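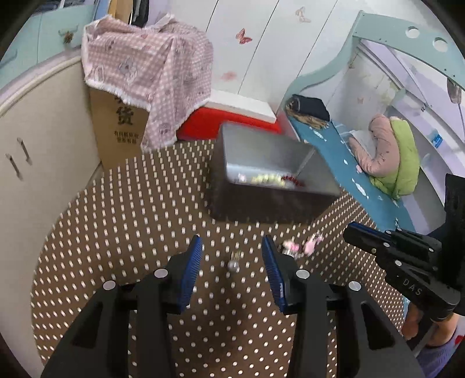

Beaded strands in the gray bin, with a few small pieces still on the dotted cloth.

Jendness: a small catalog of trinkets, beads and keychains

Version notes last edited 9 Nov 2021
Maintained by Paora Tomoana

What's in the folder

Jendness is a list of little shiny things. It started as a shoebox of costume jewelry, broken keychains and single earrings that I couldn't bring myself to throw out, and it grew into a tidy table of records that I'm very happy to share! Each record covers one object: what kind of thing it is, its main color, its second color if it has one, whether it has beads, whether it has metal on it, and a free text note.

items.csv has one row per object
colors.csv is the list of color words, with the ones I merged
notes.txt holds longer remarks, keyed by item id
tidying.txt explains how pieces go out on the cloth and into the bin

The release is small, 40 rows, and you can read the whole thing over a cup of coffee. Please do. Small lists get much better when somebody reads them end to end.

Kinds of object

strand: anything beaded and long, open or closed. Bracelets and short necklaces both land here when I can't tell which one I've got.
charm: a flat or molded piece, with or without its ring.
keychain: a charm plus some hardware to hang it by. If two charms share a chain it is still one keychain.
bead: a single bead, or a bead with a bit of setting attached.
figure: a small shape that looks like a somebody or a something.
other: 4 rows at present, and I'd love to get that down to none.

The line between charm and figure is soft. I went back and forth on it for most of a rainy weekend, and the rule I settled on is that a figure has a top and a bottom and a charm doesn't have to. Disagree with me by all means, just leave a comment in the note column so the next person can see it.

Color words

Everyday words only. Pink is pink, and I add "pale" or "bright" in front when two pink things would otherwise be mixed up. Pink is by far the busiest word in the file (I clearly have a type). Pearly is allowed as a finish, in its own column, so a piece can be gray and pearly or white and pearly. It says how a surface looks and makes no claim about real pearl. Gold and silver work the same way: they are colors in this file, never metals.

One warning about light. Pearly beads pick up whatever is near them, and on a brown cloth a white one can easily get written down as gray. If you add rows, look at each pearly piece under two different lamps before you fill in the color.

Laying out and tidying away

The cloth is brown with rows of small pale dots, and I love working on it. Light pieces jump right out. The one drawback is that a small white bead can pass for a dot if you're tired, so run your palm over the table before you call it clear.

1. Spread the pieces out in front of the bin, leaving enough room to pick up each one without touching its neighbor.
2. Untangle the strands first. They grab everything.
3. Close any clasp that still closes.
4. Read the row aloud, check the piece against it, and put it in the bin. Strands go down first, then the keychains and charms.
5. Leave round beads until the end.

A batch is 20 pieces. More than that and the bottom of the bin turns into one big knot. Going through a batch takes me roughly 8 minutes when I don't stop to admire things, and I always stop to admire things.

Keychains get laid out flat with the chain stretched between the charms, so both ends and the clasp can be checked together.

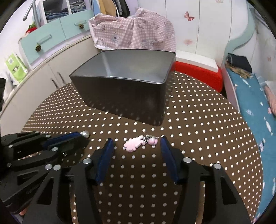 Related lists

Nodness is the sister list, for buttons and buckles. It uses the same color words, so the two files can be joined without any fuss. Dabbas is the older version of this one. Its ids are different and I don't update it anymore, but it has some lovely long notes about clasps that I haven't carried over yet. Sundia is a tiny script that prints labels from either list.

Known gaps

Sizes are missing. I measured the strands in December and then lost the sheet, so that column is blank for now.
No prices, and there won't be any.
Rings are barely covered.
The word "lilac" still shows up in a few notes where it should be "lavender".

Adding a row

Copy the last line, raise the id by one, and fill in what you know. Blank cells are fine. If your piece needs a color word that isn't in colors.csv, add it there first and tell me which object made you do it, I really want to hear about it!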